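Re: [localnews-tools] transcribing long interviews without losing a week

From: Grethe Oddsson
Date: 2019-08-10

Lev Kostiuk wrote:

> Hi all, we've got 16 recorded interviews for the Pernside flood
> series and two people to get through them. So far we've been typing
> everything out by hand, which is killing us. Has anyone here used
> Firnar or one of the other automatic services on real tape, with
> wind and traffic and people talking over each other? And do you
> transcribe the whole thing or only the bits you think you'll use?
> Lev

Hi Lev,

Oh, I feel for you! We did the same kind of thing in April for the harbor series (the Zinchenko shipyard one, if you saw it) and I swore I'd never type out a full interview again. So, some thoughts in no particular order, and please shout if any of it sounds wrong to those of you who do this all day.

We ran everything through Firnar first. On the indoor tape it was pretty good, good enough that I could read along and fix it as I went. On the tape from the dock it was a mess - half the place names came out as food, for some reason - but even then I could search it for a word and jump to the right minute, and that alone saved me hours. The longest file we gave it was 90 minutes and it didn't choke. Anything with two people talking at once you'll have to do by ear, I'm afraid.
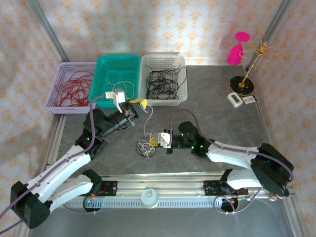 Two robotic arms at the table, with the three baskets along the back.

As for whole or partial, I've gone back and forth on this. What I do now is listen once straight through with a notepad and write down the time whenever my ears prick up. Then I only clean up those stretches, plus a minute or so on either side so I don't lose the question that led to the answer. The rest stays as rough machine text in the folder. My editor at Suvar wanted full clean transcripts of everything and we had a bit of a tussle over it, but she came around once she saw the hours. 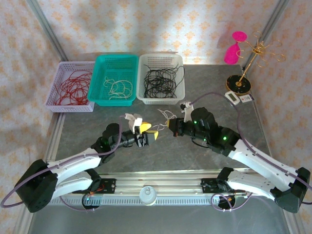 File names are the other thing, and I'd sort those out before you upload anything. We ended up with 1245 clips once the phone recordings were chopped up, and a good half were called something like "new recording final 2". Go with surname, place, then a running number, and do it the same day you come back. It also helps a lot to sort by how far along a file is: I had red cords in one basket, cream ones in the next and black cables in the third in my head the whole time, and I set up three folders to match, for raw, rough and checked. Mine filled up quite unevenly, with raw packed tight and hardly a thing in checked until the last week.

One more, and then I'll stop. Keep the audio next to the text, always, and check every quote against it before it runs. I caught a missing "not" that way, in a quote from a man who would certainly have called us about it.

Happy to send you our style sheet for marking pauses and crosstalk if that's any use. Just write me off list.

Grethe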